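Re: [bench-automation] Preder dual-arm kit, sorting cell
Print | E-mail this message
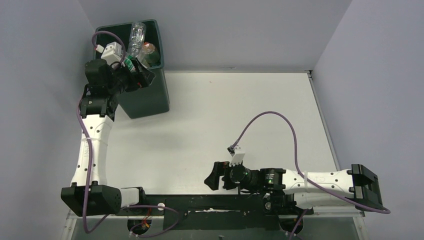
Date: 1/19/19

> Has anyone run the Preder kit on mixed containers? Flarnik quotes
> 82 picks per hour per arm. I need to know if the stock gripper
> is enough or if we should order the Thiele fingers.

We got 56 per hour on the left arm with stock fingers, bottles and small labeled items only. The limit is release, not grasp. Light items stick to the pads, so add a short dwell before retract.

Keep the drop point inside the bin rim. Our bin is rectangular with a thick rim, and the default path from Jirkex clears it by too little once the contents pile up. I raised the approach height by 2 inches and have had no rim contacts in 6 runs.

Check cable slack at the wrist before you enable the full reach. The setup guide skips this.

I would hold off on the Thiele fingers until the July firmware. Config file on request.

E-mail this thread | Print
Shares: 2 | Comments: 6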